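Katene Surface Marking Tape, blue
Wivard > Workshop and Bench > Marking Out

A low-tack crepe tape for dividing benches and paper-covered tables into cells. Removes by hand from sealed surfaces. Supplied on a card core.

Roll length: 5 m
Pack: 2 rolls
Order code: KT-249

Lay the long lines first, then the crosswise strips. Joins may be overlapped or butted — overlapped joins hold better but leave a slight ridge.

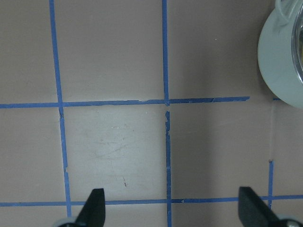 Blue tape grid on a bench top, with overlapped joins at a crossing.

Edges fray where objects are dragged across them. Replace worn lengths individually; the whole grid need not be lifted. On brown paper the tape should be treated as permanent, as removal will raise the fibres. Cells should be sized to the largest item in regular use, typically a lidded pot, with smaller items given a cell each.

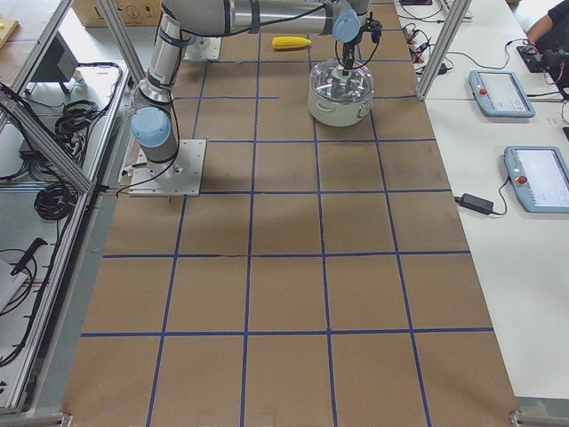
Keegan Treloar asks whether the tape can go over a paper join. It can, provided both sheets are flat and the strip is centred on the join.

Store flat, out of direct sunlight. Cartons of 1000 rolls are available from the Mirnton depot.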